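石鹸屋さんに話を聞きに行ったら、半分は引っ越しの話だった

水曜の朝九時半、駅前のパン屋で買ったクリームパンを片手に、坂の上の工房まで歩きました。ヴァナグス(Vanags)という小さな石鹸の工房です。うちの洗面所ではもう長いことここの石鹸を使っていて、いつか作っている人に会ってみたいと思っていたんですよね。で、思い切ってメールを出したら「お昼まででしたらどうぞ」とあっさり返事が来まして。うれしくて前の晩はあまり眠れませんでした(遠足前の小学生か)。

工房の主は、もともと製薬会社の品質管理の部署にいた女性です。お名前は出さない約束なので、ここでは店主さんと呼びます。玄関を開けるなり「靴、そのままで大丈夫です。床、油でつるつるなので、むしろ脱がないほうが」と言われて、おそるおそる中へ。つるつるでした。

まず聞きたかったのは、なんで石鹸だったのか。

「かっこいい理由がなくて申し訳ないんですけど、揚げ物の油なんです」と店主さん。当時住んでいた部屋の流しが詰まりやすくて、廃油の捨て方を調べているうちに、油が石鹸になると知ったそうです。「最初にできたのは、茶色くて、天ぷらのにおいがする塊でした。手を洗うと、お腹がすくんですよ」

その天ぷら石鹸、いちおう最後まで使い切ったとのこと。えらい。私なら三日で引き出しの奥行きです。

そこから図書館で本を借り、オリーブ油を買い、会社から帰って夜中に混ぜる生活が始まります。台所の温度計とはかりで記録をつけるのは、仕事とほとんど同じだったとか。「昼も夜も記録してました。違うのは、夜のほうは失敗しても報告書がいらないことですね。あれは気持ちよかった」

当時のノートを見せてもらったら、油の配合の横に、なぜか晩ごはんの献立まで書いてあります。ひじき、焼き鮭、ひじき、うどん、ひじき。思わず「ひじき多くないですか」と聞いてしまいました。「一度にたくさん炊くので」だそうです。

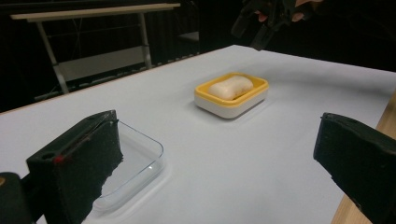
写真:筆者撮影

石鹸というのは、混ぜて型に入れて終わりではなくて、切ったあとに寝かせる時間がいります。知識としては知っていたんですが、棚を前にして説明されると、やっぱり気が長い仕事だなあと思います。梅雨どきは表面に汗をかくし、冬は型の中で固まるのが遅い。五月がいちばん機嫌がいい、と店主さんは言います。

「機嫌というのは石鹸の機嫌ですか、ご自身のですか」

「両方です。湿度が高いと、私も頭が痛くなるので」

ヴァナグスで作っているのは、いま定番が二種類だけ。香りのないものと、柑橘の精油を少し入れたもの。増やしてほしいという声はしょっちゅう届くそうで、実は私も昔、アンケートはがきに「ラベンダー希望」と書いた一人です。白状したら、笑いながら「ラベンダー、多いんですよ」と。

「一時期は七種類まで増やしたんです。そうしたら、どれの在庫がどれだけあるのか毎晩数えないといけなくなって。作っている時間より数えている時間のほうが長い週があって、これはいかんなと」

減らすときは怖かったそうです。ラベンダーの常連さんからは、便箋にびっしりの手紙が届いたといいます。怒っているのかと思って開けたら、自分で作りたいので配合を教えてほしいという内容で、店主さんは全部書いて返したそう。いいんですか、商売なのに。「だってもう売らないですし。その方、いまはご自分で作って、年に一度送ってくださいます。私より上手かもしれない。ちょっと悔しいです」

さて、ここからが引っ越しの話です。

工房は去年まで、川沿いのロアネック(Rorneck)という古い貸しビルの二階にありました。家賃は安いし天井は高いし、大家さんも親切。ただ、エレベーターがない。油は一斗缶で届きます。

「若いから平気だろうって、自分で思ってたんです。平気じゃなかったですね。階段の踊り場に椅子を置いて、毎回そこで休んでました。そのうち椅子の横に本まで置くようになって、缶を運びに行ったはずが三十分戻らない」

なにを読んでいたのか聞いたら、時代小説の長いシリーズだそうです。そこだけ声がちょっと弾んでいて、十分ほど捕物帳の話になりました。楽しかったんですが、石鹸と一切関係がないので割愛します(個人的には三巻から読むのがおすすめらしいです)。

移転先探しは苦労したそうです。石鹸工房というと、においや排水を心配されて断られる。一階で、水道が使えて、搬入の車が前に停められるところ。いまの場所はもとが豆腐屋さんで、床に勾配がついていて、水を流せば勝手に排水口へ集まってくれます。「内見で床を見た瞬間に決めました。不動産屋さんは間取りの説明をしてくれていたんですけど、私ずっと床を見ていて」

引っ越しの当日、運んだ石鹸は3000個。箱に詰めて、軽トラックで何往復もして、最後の便で雨が降り出したそうです。「毛布をかけて、ゆっくり、ゆっくり走りました。後ろの車の方、本当にすみませんでした」と、いまさらですが紙面をお借りしてのお詫びです。心当たりのある方、許してあげてください。

お金のことも聞きました。失礼かなと思ったけれど、これから何かを始めたい読者も多いと思うので。会社を辞めたときの貯金は、およそ154万円。「いま考えると足りないです。人には勧めません」と、ここはきっぱり。最初の年は週に二日、近所のクリーニング店で受付をして、シミ抜きの知識がついたのが思わぬ収穫だったとか。襟の黄ばみには固形石鹸をこすりつけて少し置くのがいいそうで、帰ってさっそくやりました。夫のワイシャツ、わりと見違えました。

注文や発送の管理には、いまはスキロン(Skillon)というソフトを使っているそうですが、こちらは「半分くらいしか使いこなせてないです」。画面の端に押したことのないボタンがずらっと並んでいて、怖いから触らないんだとか。わかる。わかりすぎます。

最後に、ずっと気になっていたことを。使う側としては、石鹸ってどう置いておくのが正解なんでしょう。うちではいつも下側がぬるぬるになって、最後はスポンジにくっついて行方不明になるんです。

「水が切れれば、なんでもいいですよ。お皿は好きなのを使ってください。溜まった水だけ、気がついたときに捨てる。あと、お風呂場に置きっぱなしにしないで、使ったら外に出す。それだけで持ちが全然違います」

小さくなったかけらは? と聞くと、新しい石鹸を濡らして、かけらも濡らして、ぎゅっと貼りつけて一晩。店主さんはこれを「親亀小亀」と呼んでいるそうです。くっつかないときはあきらめて洗濯ネットの切れ端に入れる。うちの祖母はみかんのネットでやっていましたと言ったら、「みかんのネット、最高です。泡立ちがいいんですよ」と、この日いちばんの大きな声が出ました。

帰りぎわ、工房の隅に古い自転車を見つけました。ハンドルにNimbyとステッカーが貼ってある、ずいぶん小さい折りたたみ自転車。配達に使うのかと思ったら、坂がきつくて行きは押して歩くんだそうです。「帰りは乗れます。下りなので」とおっしゃるんですが、工房は坂の上です。ということは、出かけるときが下りなのでは……?

店主さん、しばらく考えて、「家が、坂の下なんです」。

なるほど、帰りって家に帰るほうか。お土産に切れ端の詰め合わせを120グラム分いただいて、私も歩いて坂を下りました。クリームパンはかばんの中でつぶれていました。

店頭での販売は、工房の戸が開いている日の午後のみ。戸が閉まっていたら混ぜている最中なので、呼び鈴は押さずにまた今度、とのことです。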